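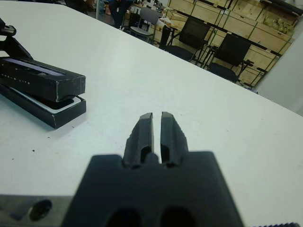

Briro Publishes Free Good-Practice Guide for Two-Armed Robot Workstations

GRININE, 10/08/2026 – Briro is very happy to share the first edition of its Bench Guide, a free set of house rules for people who run two-armed robots on ordinary tables, in ordinary rooms, with other people coming and going. It covers setting up, handing objects from one arm to the other, stopping, and keeping records, and it is written (we hope!) in words that anyone can follow on their first morning.

The guide grew out of a question our own operators kept asking, namely which of our habits were rules and which were just habits. We began writing the answers down in July and ended up with 300 notes, many of them saying the same thing in different ways, and those have been boiled down to a booklet you can read over a cup of coffee.

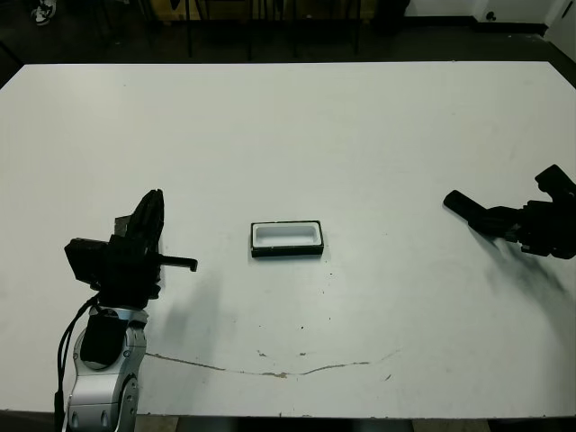
"We wanted something a new colleague would read all the way through," said Ustyna Tkachenko, who edited the guide. "The formal safety standards matter a great deal, and our booklet doesn't replace a word of them. It picks up at the point where you are standing at the table with a stapler or a little tray and wondering what comes next."

The longest chapter deals with the work area. It asks teams to agree on where people may stand while the arms are powered, to say out loud when a run is starting, and to keep one person at the stop button who has no other job until the run is over.

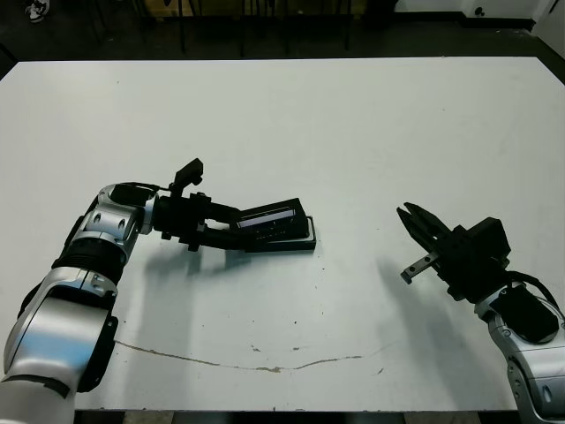 Records get a chapter of their own, and it is one we are rather fond of. Briro went back through 3,577 logged runs while drafting it, and roughly 700 had no note of who was operating. The guide now asks for a name, a start time and a plain sentence on anything odd, every single time. 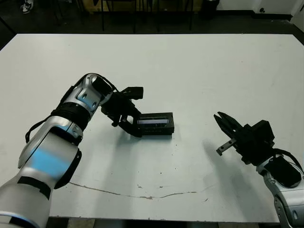 Handing over small objects is covered in section 2, which was tested with help from our friends at Jaiswal and Brudell. The rule is that one arm holds and the other waits, and the waiting arm stays open until the operator has confirmed the grip. A small black box held in the left gripper, with the right gripper spread open and pointing toward it, is just the kind of position the section has in mind. It also asks operators to write down marks on the table, such as a long brownish crack or a patch of scuffs, before the session begins, so that old wear isn't logged as new.

"Please write in the margins and send it back to us," said Damir Grgić, who leads bench operations at Briro. "We already know the part about cables needs more work, and we would love to hear how other teams handle it."

The Bench Guide is free to download, print and adapt for your own workplace. Comments on the first edition are welcome through the contact form on the Briro website.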